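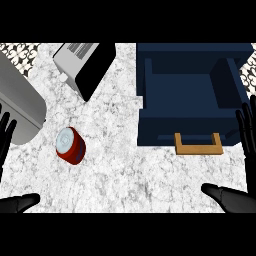
How do I get tomato paste flavor out of canned tomatoes without cooking all day?

Asked by porkach_kitchen in Soups and Sauces
839 views, 5 votes

Hi all! I've fallen hard for making my own pasta sauce this winter and I love it, but mine always tastes thin next to my aunt's. She simmers hers from breakfast until dark. I have an evening, tops, and a small stove. I use whole canned tomatoes, one onion, garlic, olive oil and salt. Is there a trick, or do I just need to wait for a day off? Last batch was in February and it was basically soup. Tasty soup, but soup.

Answer from Malte Görtz
Accepted, 112 votes

Oh, you are so close! Drain the tomatoes first and save the juice. Get your onion nice and brown in plenty of oil, then put in the drained tomatoes and leave them alone until they start to stick and darken on the bottom of the pan. Pour in a splash of the juice, scrape it all up, let it stick again. Do that four or five times and you'll have a dark, jammy sauce before the evening news. Use your widest pan — a tall pot keeps the steam in and you'll be there forever. Salt at the end, it gets strong as it cooks down.

I do a double batch and freeze half flat in bags. Best thing in my freezer!

Answer from Mosoti667
9 votes

Oven! Tomatoes on a tray with oil, 400 degrees, stir when the edges go black. Then mash.

Answer from piver
2 votes

I just add sugar. Also are you sure it's not the brand? Some are really watery.

Comment from porkach_kitchen: Tried Malte's way last night and WOW. I burned one bit in the corner and even that was good. Trying the oven next, thank you Mosoti!

Comment from Malte Görtz: Yay! Throw a cheese rind in next time.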